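Are household robots there yet? Notes for the Skaltley session
Speaker: Hanne Niskanen
Version of 28/03/2018, with changes from Onni Valtonen and Helmi Manninen

Slot is short. Skip section 3 if the previous talk runs over. Slides advance by hand, so pause where marked.

1. Opening

Say the title question out loud and then narrow it. "Yet" is the part I want to talk about. A machine that did a chore once, in a video, with a person standing just outside the shot, has done the chore once. A machine that does it every evening in a kitchen it has never been in before is a different claim. Most of the arguments I hear on this topic come from two people each holding one of those claims.

Three terms, define them now and keep to them:

Trial: one attempt from a set starting layout to a stated end condition.
Assist: any touch by a person, including a nudge, a restart, or moving an item that rolled out of reach.
Unassisted rate: trials that reached the end condition with no assists, over all trials. Trials stopped for safety count as failures.

People from the shop floor will know the last one under another name. At Harju they call it straight-through. Same number.

2. What we asked the arms to do

Our list has 16 chores. Each is small: put one thing in another, put one thing on another, turn, lift, close, sort. Elli Räsänen wrote the list and made every item end in something a person can check by looking. "Tidy the table" was thrown out in the first round. "All food in a bowl, no bowl tipped" stayed.

Each chore gets 100 trials. The time limit for any trial is 600 seconds, which is very long for moving a toy tomato. We set it high on purpose so that slow and failed would show up as separate results. If the arm got there late, I want to know it got there.

Two arms, one on each side of the table. One camera on each wrist, others fixed around the work area. Toy kitchen items, because they are light, cheap to replace, and hard to break. Ilari Kallio will object that toys are not dishes. He is right about weight and about wet surfaces. Grip shape and clutter carry over better than he thinks. Move on.

Pause. Next slide is about hidden parts. 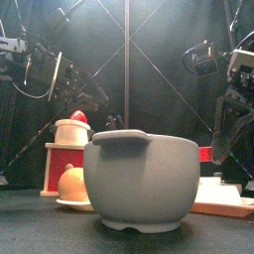
Slide 4. A large bowl hides part of the red handle from this side camera.

Talking points for slide 4:

- The item you want is often behind the item you don't want. In a real kitchen this is the normal case.
- From one fixed point of view the planner gets part of a handle. It has to guess the rest, or move something, or look from somewhere else.
- Looking from somewhere else is the cheap answer and we use it first. Moving the bowl costs time and adds a new way to fail.
- The early version of our software never looked twice. It went for whatever piece of handle it had. Onni has the clips if anyone wants them after the session. Don't play them during the talk, the sound is bad.

Mention that plain gray on dark gray is harder for the depth estimate than a bright part. The red parts were found early and reliably. We did not choose the items for color, and a real house would be less kind.

3. Reach, approach, contact (optional)

Split every grasp in three. Reach is getting the hand near the item. Approach is the last stretch, when the fingers have to go around the item without touching its neighbors. Contact is everything after the first touch.

Reach is solved for our purposes. If the arm can physically get there, it gets there. I would say the same for most shop-floor cells, and that is the reason welding and palletizing have been automated for so long. The parts come to a known place.

Approach is where layout matters. Two-finger grippers are wide compared with what they pick up. A person can slide a fingertip between two cups that nearly touch. Our fingers are flat plates and need a gap on both sides. When there is no gap, the arm has to push first and grasp second. Pushing was not in the original software. Helmi added it in March, and the code is still a patch on top of the grasp planner. Say so if asked.

Contact is where I spend my days. Most of our failures are slow slips: the item is held, lifted, and turns a little in the fingers, and the place position is then wrong by the amount it turned. The software believes the item is where it was at the moment of the grasp.

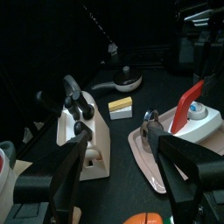

Slide 6. Wrist view past both fingers: knife block to the left, pink tray with a red-levered appliance to the right.

Talking points for slide 6:

- Point at the fingers first. They take up a lot of the view, and they take up more as the hand gets closer. The wrist camera loses sight of things at exactly the stage when you would like to see best.
- Handles close together at different heights are a bad case. Aim for one, brush the next.
- The open table between items is what makes a layout easy. Ask the room to think about their own kitchen drawer and how much open space is in it.
- Do not get pulled into a camera discussion. Grandcombe people have strong opinions about lens choice and the talk will end there.

One number I will not give is a single score across all chores. We were asked for it by two funders. Averaging a chore that works with a chore that does not gives a figure that describes neither. Put the table of chores on the handout and let people read down it. The order goes from best to worst. At the top: single item, open space, onto a flat target. At the bottom: anything with a hinge, anything with a lid, anything where two arms hold the same object.

4. Homes and shops are different problems

Shop floor, the Harju case. They run kitting: take parts from bins, set them in a tray, tray goes to a person at a bench. Same bins every shift. Lighting fixed. A worker is close by when the arm stops. With those terms they live with a modest unassisted rate, because an assist takes a few seconds and the person is already being paid to stand there. It pays when the assist is cheap.

Home, the Flodton case. Flodton is our test apartment, two rooms and a galley kitchen. We had five chores running there, picked from the best end of the table. The assist is expensive, since the person who should be giving it has gone to work. An arm that stops at ten in the morning and waits is worth very little. Worse, an arm that stops while holding something over the edge of a counter has made a job that did not exist before.

So the same unassisted rate can be good enough in one place and useless in the other. This is the main point of the talk. Say it twice, in different words.

Second version: what counts is the price of one rescue multiplied by how often you need it.

Pause before the wide view. Leave it up during the first half of discussion.

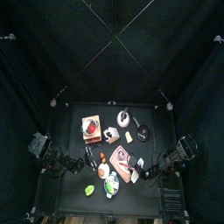 How much of the setup work is done by people before a trial starts?

Most of it. A person lays out the items, checks that the arms are at their start position, and starts the run. When the run ends, a person resets the table. For short chores the reset takes longer than the trial. We log reset time separately and it is on the back of the handout.

Add if there is time: a fair comparison with hand work has to include that reset. A machine that clears a table but needs the table set up for it has moved the labor to an earlier hour. Elli's view is that automatic reset deserves to be a chore on the list in its own right. I agree, and we will add it once two-arm handling is better.

5. What would change my mind

I am asked this every time, so prepare it.

a) A month of one chore in one home with no visits from us. Any chore. I would take socks.

b) Slip sensing that feeds back to placement. The parts for this are on the market. Joining them to the planner is the work, and it is dull work that does not make a good video. Ilari has a test version running on one finger.

c) A safe way to give up. At present the arm either finishes or stops dead. A good failure would put the item down somewhere flat, back off, and report. Onni's draft handles cups and nothing with a handle on top. Things with top handles swing or tilt in the grip when they are lifted off center, and then "put it down flat" is a problem of its own.

What would not change my mind: faster arms. Ours already run well below their top speed. Also a longer list of chores at the same rates.

Closing slide, then open the floor. 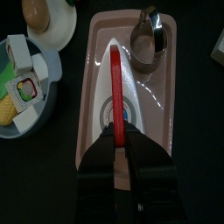 Would a hand with more fingers fix the grasping failures you describe?

It would help with a few of them, mainly small items packed close together. Slips come from not sensing the turn, and extra fingers without sensing turn the item just the same. A many-fingered hand also has more joints to wear out and costs several times as much. For the chores on our list I would spend the money on sensing first.

Backup answers, only if raised:

Cost. We have not priced a home version. The present rig is lab equipment and the figure would mislead.

Safety around children. Out of scope. All trials ran with people outside the reach of the arms. A home product needs its own review.

Cloth. We have no results. Folding was on the draft list and we took it off when we could not agree on what counted as folded.

Jobs. Harju moved its kitting staff to the benches. I know of one site and will not speak for others.

Handouts are in the box under the lectern. Send corrections to Helmi before the slides are posted.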